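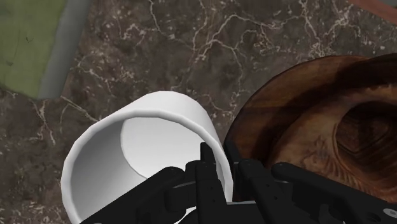
Lornix to put kitchen robots into Fevthorpe site, no jobs to go

Fevthorpe – January. For immediate release.

Lornix will bring robot arms into the staff kitchens at Fevthorpe, starting with clearing up. Cups, bowls, cutlery. The jobs that wear out wrists by the end of a shift.

The site feeds 375 workers a day and has a kitchen crew of 26. All 26 stay on. Eleven move off clearing and onto cooking and front counter, same pay grade, training on paid hours.

Before any arm goes near a real bench, its jobs are worked through in simulation, on a cluttered counter. The Hokevine software handles the grasping and Gilchrist is doing the fit-out.
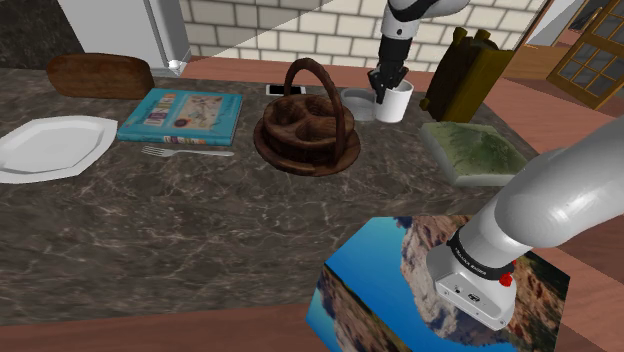

Shona Hollis said the crew had asked for one thing above all, a stop button within reach of every work station, and they are getting it. She said people were also worried about rosters, and that shift lengths would not change with out a vote.

What changes first:

Clearing benches between sittings – robot, with a crew member supervising
Mugs and bowls back to the racks – robot
Knives, hot pans, anything with food in it – people, as now

The first 2 arms go in at the main kitchen. Second kitchen to follow once the crew there has finished it's training. Start times are still being worked out, rosters go up on the noticeboard as usual.

Media enquiries to the Lornix office, Fevthorpe, before 4 pm please.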